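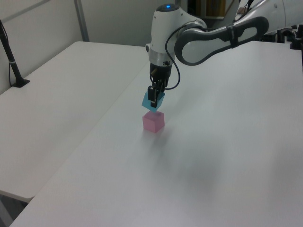
Blue over pink, white table. Gap between the two is very small.

May 2026 – cubes, stacking notes

Wrote this up on the Sunday with the tea still warm, so excuse the handwriting if you are reading the paper copy. Main question was whether the translucent cubes are any use for the stacking work or whether we have been sold a nice colour. I lean towards the second, but I will try to be fair to them.

The set is the one from Katona. Their sheet says the faces are flat and the edges are square. I have read a lot of sheets. Put two cubes face to face by hand, turned one a quarter at a time, looked for light through the join. Four of the turns were fine. The other two showed a sliver at one corner, which could be the cube or could be my thumb. Not going to claim a fault on that.

Pink was the base all through. It has that slightly frosted look and the top face reads lighter than the sides, so you can at least tell where the top is. The shadow on the white table is faint and I would not want to judge a position from it. Afshin thinks the soft shadow is a good thing, less clutter. I think it means we lose the one cue we used to get for free with the old solid blocks. We did not settle this.

Blue is the awkward one. When it is held tilted, corner down, I find it hard to say by eye which corner is nearest the pink one. Pale blue against a white table does nobody any favours. Any setting down that starts from a tilt like that has to be read as a corner landing first, and a corner landing on a frosted top is a different matter from a flat one. Please write "corner" or "flat" in the log. "Placed" tells me nothing. There are 73 lines from January that just say "placed" and I can't use a single one of them.

On the table: everyone says it is level. Who checked, and with what? I borrowed the long level from the Grenddale job and it sat happily along the front, but I have only done one direction. The right-hand side also gets less light lower down, so a cube put there looks greyer than the same cube further in. Keep to the middle until someone sorts the lamp.

Wiped the cubes with the dry cloth before starting. Fingerprints show on these far more than I expected, mostly on the blue. The spray from Famell leaves a film, whatever the label says, and a film on the top face of the base cube is the last thing we want. Dry cloth only, please.

Afshin has a price from Trastness for the next lot, 2,624 for the full set, delivery on top. For that money I would want the faces measured by somebody who isn't selling them. I have asked for 2 loose cubes on approval first. No reply yet.

To do
– level, the other direction
– calipers on all 6 faces of the pink, write down every reading, odd ones too
– try blue as the base and pink on top, same log headings
– find the old solid blocks (bottom drawer? Afshin says no)
– ask Katona what "square" means to them, in numbers

Not ordering anything until the caliper readings are in.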